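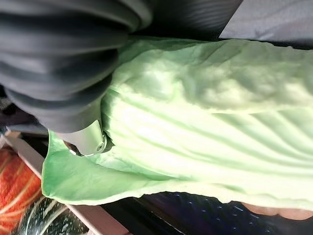 4.2 Petty cash purchases and the missing receipt

Small purchases are the weak point of bookkeeping in firms with fewer than 36 employees. In our sample, the purchase is usually made by a kitchen or shop worker who pays from the cash box and writes the amount on a slip later in the day. The slip then goes to the person who keeps the books, often the owner. For fresh produce this creates a special difficulty, because the goods are used quickly and cannot be checked against the slip at the end of the month. A cabbage leaf such as the one in Figure 3, pale and crinkled with long raised veins, belongs to a class of goods which the tax rules of most countries treat as ordinary cost of sales, but which the firms in our study entered under four different accounts. Two of them used "kitchen supplies", which also held cleaning products.

Figure 3. Cabbage leaf. Fresh produce is coded as class P in the present study.

We collected 3,619 petty cash entries from three firms. Delance runs a staff canteen and a small catering service. Clevico is a wholesaler of dry and fresh food. Toprak operates two lunch restaurants under one set of books. All three gave us the full ledger, the paper slips and the monthly bank statements. The last export was received on 2023-03-12 and no later entries were added.

Each entry was compared with its slip and marked as complete, partial or unsupported. An entry was complete when the slip showed the date, the seller, the amount and the tax. It was partial when at least one of these was missing but the amount could still be confirmed. All other entries were unsupported. Two coders worked separately, and where they did not agree the entry was discussed until one mark was chosen.

Of all entries, 1,853 were complete. The share was highest at Clevico, where the cashier does not return money without a printed receipt. At Toprak the two restaurants share one cash box, and it was often not possible to say which of them had made the purchase. We kept these entries in the sample, but they are left out when the restaurants are compared with each other.

The type of goods had a clear relation to the quality of the slip. Office goods and fuel were mostly complete. Fresh produce was mostly partial, and the tax amount was the item most often missing. Market sellers gave handwritten notes, and in many cases the reduced tax rate was not stated on them. The bookkeeper then had to choose a rate by herself. At Delance the standard rate was applied to all such entries until October, when the outside accountant noticed the error and corrected the open period only. The earlier periods were not reopened.

We also tested whether a fixed form would improve the slips. Plekwood, a simple expense form on paper with a carbon copy, was introduced at Toprak for the second half of the study, with a first print of 2,000 copies. The form has separate lines for seller, class of goods, net amount and tax. Partial entries became fewer, while unsupported entries remained at nearly the same level. It seems that a worker who forgets the receipt also forgets the form. This result is limited to one firm and should be read with care.

The effect of these errors on the reported profit was small in every case. The effect on the tax return was larger, and we return to it in Section 4.3.

Home | Current Issue | Archive | For Authors | Contact

Shares 14 Comments 2

Related articles
Cash counts in family restaurants
Reduced tax rates and the handwritten receipt
Who keeps the books? Owner bookkeeping in small trade
Stock valuation for goods with a short life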